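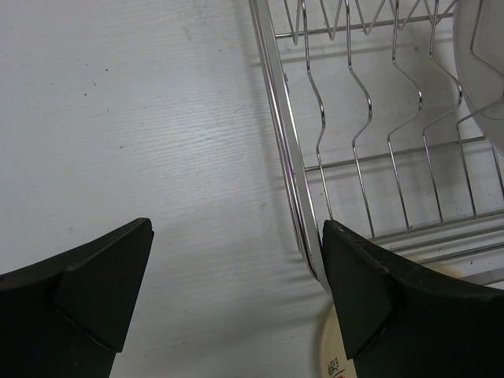
Hard water spots, what are you all using??

prorngate_gal
Oct 17, 2024
Moved to Plirkholm over the summer and everything in my kitchen has white spots. Glasses, faucet, kettle. Test strip is off the chart. Landlord won't put in a softener. Quote I got was 1,333 and no way am I paying that in a rental. Ideas?

Jalali
vinegar. done

mudroom_mike
Vinegar works but don't soak rubber seals in it, it eats them over time. Wrecked a kettle gasket that way. Citric acid powder is better, no smell. I get the Navano one, a bag lasts till December if I start it in summer.

prorngate_gal
Does it help with dishes tho? Hand washing everything, no dishwasher. They look fine and then they dry and ugh

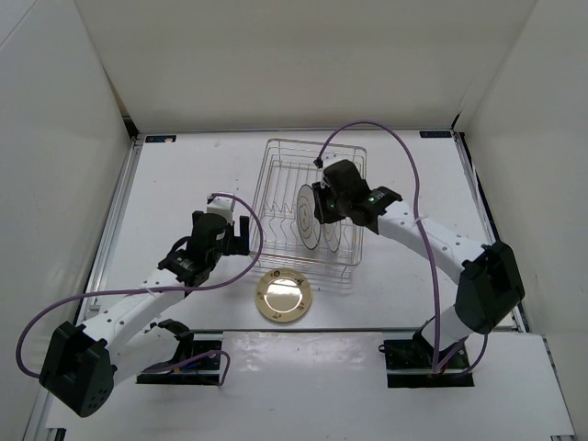 Plus my tap runs slow now, guessing scale in the little screen thing. Can I just unscrew that?

mudroom_mike
Yes, unscrew it, overnight in citric acid, scrub with an old toothbrush. For dishes, dry by hand right away. Spots are just what's left when the water evaporates.

Jalali
who has time to towel dry every single thing. splash of vinegar in the rinse water, same result

tealkettle
Not the same result lol. I did the vinegar rinse for a year, still had film on the glasses. Got a used countertop softener for 100 and it fixed most of it. You do have to recharge it with salt, kind of a pain.

mudroom_mike
Those are tiny though. You'll be recharging constantly with Plirkholm water. I paid 800 for a real under sink one and would do it again.

Jalali
800 to avoid vinegar. ok

prorngate_gal
Ok doing citric acid on the tap tonight, will look for a used softner after. Does the salt have to be the special kind or is plain ok?

tealkettle
Plain is fine if it's not iodized. Check your manual, mine wanted the coarse stuff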